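Search this site
Search

Re-oiling a pale wooden worktop or table

This guide covers light timber tops that were sold with an oil finish. It does not apply to varnished or lacquered tops, which must be stripped first. To check, put a drop of water on the surface and leave it for 10 minutes. If the wood darkens under the drop, the finish is oil and is worn. If the drop sits up and leaves no mark, either the oil is still sound or the top is varnished.

Materials

Clear hardwax oil or plain table oil. Pale woods turn yellow under raw linseed, so buy an oil marked as non-yellowing. The test boards used for this page were done with Jeltari clear and Varela matt. Both were left in a south-facing room from August and compared by eye at the end of the winter. The Varela stayed closer to the bare wood.

Abrasive paper in 120, 180 and 240 grit, a cork block, lint-free cloths, a white nylon pad and a vacuum cleaner with a brush head.

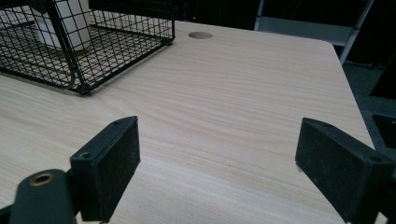

Pale top with rounded corner, wire basket at rear.

Step 1. Clean

Wash with warm water and a little washing-up liquid. Wring the cloth out well. Wipe along the grain, rinse with a second cloth and leave the top overnight. Do not use cream cleaner. It leaves a fine powder in the pores which shows as white specks once the oil goes on.

Step 2. Sand

Start with 120 grit only where there are rings or scratches. Otherwise start with 180. Sand by hand with the block, always along the grain, using overlapping strokes the full length of the top. Finish with 240. Going finer than this closes the surface and the oil will not soak in evenly.

Do corners last, with the paper folded in three and no block. Two or three light strokes are enough. On a veneered top keep off the edges altogether.

Vacuum, then wipe with a cloth dampened with water. The grain will lift slightly. When dry, go over once more with worn 240.

Step 3. Oil
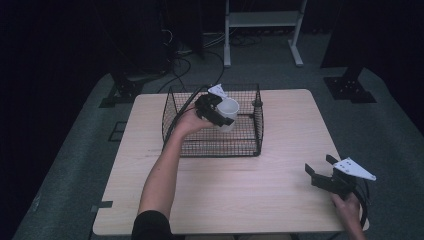 Room temperature matters more than the brand of oil. Below 10 degrees most oils thicken and dry tacky. Stir the tin, do not shake it, and pour a small amount on to a cloth. Spread it thinly, working from the far edge towards yourself. Everything must be off the top before you start and must stay off until the finish has cured. An open wire basket with a white cup held just above it looks harmless, but the weight rests on a few thin lines of metal and these will print into soft oil. After 10 minutes wipe off all the surplus with a dry cloth.

Leave overnight, rub lightly with the nylon pad and apply a second coat in the same way. A third coat is worthwhile near a sink.

Step 4. Dispose of the cloths

Oily cloths can heat up and catch fire by themselves. Soak them in water and lay them flat outdoors to dry before binning.

Coverage

A 700 ml tin gave two coats on the Nondcombe kitchen tops, with roughly 40 ml left over.

Gumaro Gallegos
Revised 2022-11-27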